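Kinnear Curbside Recycling: Frequently Asked Questions

Updated March 6, 2026
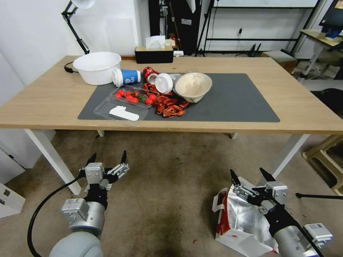
Shona Pollock wrote to ask why her bin was left at the curb with an orange tag. A tag means the crew found food, liquid or bagged items inside. Take those out and set the bin out again on your next pickup day.

Do I need to rinse everything?
A quick rinse is enough. Labels can stay on.

Should I crush cans?
Either way is fine.

Are paper cups accepted?
No. Most have a plastic lining that our sorting plant, Meresico, can't separate. Put them in the trash.

What about clear plastic produce boxes?
Yes, if empty. Remove any absorbent pad first.

Plastic spoons and forks?
No — they are too small to sort.

Can I get a second bin?
Yes. The fee is $59 a year. Call the Kumik Street office, extension 273.

When does yard waste pickup end?
The last round is in August. After that, take it to the Sukurora drop-off site, open daily until 5.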